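Thursday, March 8, 2018
Notebook, cash flow model (Jindis)

Started the day by reading my own notes from Tuesday and not understanding half of them, so I'm going to write in full sentences this time. Sorry in advance to Kourosh, who has to read these when he picks up the spreadsheet.

Where things stand: the thirteen-week forecast for the bakery supply client (Ionescu) runs end to end now. You put in the opening balance, the open invoices and the bills, and it gives you a closing cash number for each week. The trouble is week six. It drops like a stone, and I spent most of the morning trying to work out whether the business really has a hole there or I put one in by accident.

Bit of both! The quarterly insurance premium was in twice, once on the bills tab and once in the fixed costs. Took it out of fixed costs. That helped, but week six is still short by $1,000 and a bit, and I believe that number now. Rent, payroll and the flour order all land within four days of each other, and the biggest customer never pays before the week after.

Customer payment timing

Went back through the receivables ledger with Emiko on the phone (she has the bank login, I don't). I had everyone paying at 30 days because that's what the invoices say. They don't. Irnov pays at 28 days like clockwork, lovely people, and Flarau takes 70. Seventy! Emiko says it has been like that since October and they always pay in full, just slowly, so nothing has been written off or chased very hard.

I've added a column for "days they really take" next to "days on the invoice" and the forecast reads from the first one. Anyone with fewer than three past invoices still gets the invoice terms. Spyros would rather we used an average for the new ones too. I don't love it, but I left a switch in cell B4 so he can try it his way. If you flip it, flip it back, please.

Also found a credit note that had been typed in as an invoice, so it was adding cash where it should have been taking it away. Small one, but it makes me want to check the signs on the whole tab. Did the first half before lunch. Second half still to do, starting from row 18.

The savings pot

Blagoje asked again about moving part of the Ionescu reserve into a short-term account so it earns something. Fine in principle, and I like that he's thinking about it, but I want to see the low point of the forecast first. It makes no sense to lock money up for three months and then pay overdraft fees in week six to get by without it. I told him I'd send two versions, one with the reserve left alone and one with half of it moved, and he can look at the bottom line of each.
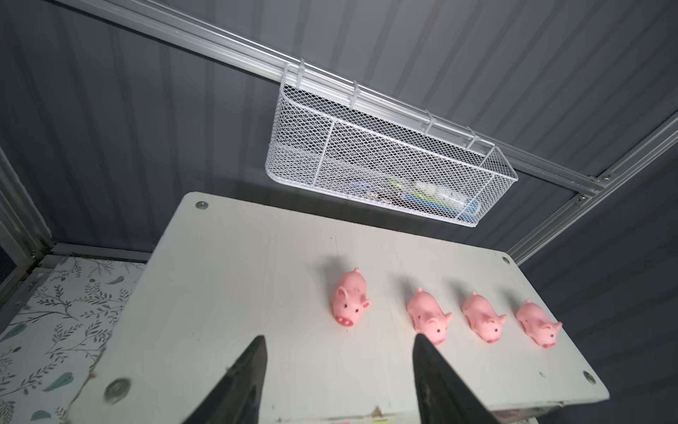
Credit line or nudge the dates?

Ran three tries at plugging week six, all saved as separate tabs.

Try 1: draw on the credit line for two weeks. Works, costs a little interest, no awkward calls. The fee for opening the line is not in there yet because Teodora is still waiting to hear from the bank.

Try 2: ask the flour supplier for one more week. Covers most of the gap. Depends entirely on them saying yes.

Try 3: offer Flarau a small discount for paying early. I had high hopes for this one, but at two percent it ends up dearer than the credit line, and I'm not sure they'd bother. Parked it.

My vote right now is 2 with 1 as the backup. Teodora thinks we should set up the line either way, so it's sitting there next time, and she's probably right, though I'd like to see the yearly fee before I agree out loud.

Left to do

Check signs from row 18 down (me, tomorrow morning)
Bank fee into Try 1 (Teodora, when she hears)
Two reserve versions to Blagoje
Ask Emiko if the tax payment comes out of the main account or the other one, I've assumed main
Kourosh: the chart on the front tab still points at the old numbers, don't trust it until I've fixed the range

Saved as Jindis forecast v7. Version 6 has the double insurance in it, so please don't send that one to anybody.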